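# A day at Skemo, and the gripper that wouldn't let go of its bad habit

21 May 2020

I've wanted to get inside the Skemo test hall for ages, and Vojtěch Havlíček finally got me on the visitor list. They were in the middle of chasing a fault when I came, which made it a far better visit than the usual tour with slides. 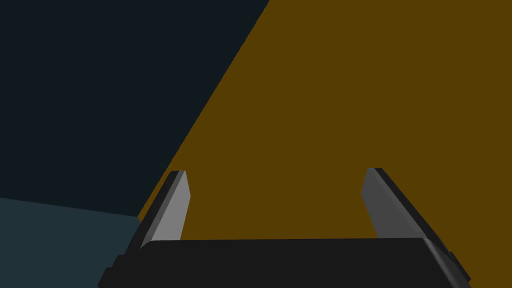
The hall is in the old Palus spinning mill, with 1889 cut into the stone over the gate. You go up an iron staircase, sign in, swap your shoes for a pair with steel toes (mine were two sizes too big) and listen to Branislav Hudec read the safety rules. He reads all of them. Stay behind the yellow line, no lanyards past the door, and if someone shouts "stop" you freeze where you are, even if you think it's meant for someone else.

Most of the floor is taken up by the Jugah cell, an arm with a two-finger gripper that moves small parts from a tray to a fixture. Every job is run on a screen first, in simulation, and only then on the steel. I had thought of the simulator as a sort of preview. At Skemo it's where most of the real work gets done, and Sheyla Restrepo, who looks after it, had it open on a big monitor when we walked over.

## What went wrong

The fault had shown up nine days before my visit. The arm would come down toward the tray with its fingers open, as it should, and then every so often keep going for a moment after the gripper should have started to close. The first time it happened it bent a fingertip and cracked a tray. The second time it pushed hard enough to trip the force limit, and the whole cell shut down with the arm leaning on the table. No one was inside the fence either time. Branislav had the cell locked out within minutes and it has stayed that way.

The worrying part was that the simulator had passed the job. Sheyla had put it through 300 cycles before release without a single bad approach. So after the shutdown she took the logs from the real cell and fed the timing back into the model, delays and all. Out of 300 new cycles, 163 came in too low. She said she stared at that number for a while and then went to get Vaughn Zamora from upstairs.

Vaughn writes the control code, and he explained the trouble to me using a coffee cup and his left hand. The program asks the gripper, "Are you open?" and waits for a yes before it lets the arm finish the move. The gripper's answer was being stored, and under heavy traffic the program could read the old answer from the cycle before. It got its yes too early, the rest of the sequence slid out of step, and the close command came late. In the simulator the answer always arrived instantly, so there was never an old one lying around to be read by mistake.

I loved this! A stale "yes", and it was enough to wreck a tray.

## The fix, so far

They have changed 2 things. Each answer from the gripper now carries a cycle number, and the arm won't move on one with the wrong number. There is also a hard height limit in the safety controller, separate from the main program, so the arm stops above the table whatever the code believes. Radomír Polák wired that part and was very firm with me that it should have been there from the beginning. Vaughn agreed with him, a bit glumly.

We watched several runs of the new version on the monitor. Sheyla kept swinging the view around so we could follow the fingers from different sides, and she was typing in longer and longer delays to try to break it. I got to pick one. I asked for something silly, a full second, and the arm simply waited and then reported a timeout. People clapped, me included.

The real arm stayed off all day. Radomír still has to test the height limit with a dummy load, and Branislav won't take his padlock off until he has the results on paper. They hope to be running again in June, at slow speed to begin with.

## Other bits

Lunch was in the old boiler house – dumplings, very good, bring cash. After that we had a short look at Rundarberg, the conveyor project next door, but it was mostly in crates, so I'll save it for another trip.

If you go, ask to see the shelf by the stairs where they keep broken parts with a paper tag on each one. The bent fingertip is already up there. The tag gives the date, the job number and, in Vaughn's handwriting, "old answer, see notes."

Visits have to be arranged ahead through Vojtěch, and groups are kept small. Wear thick socks for the shoes.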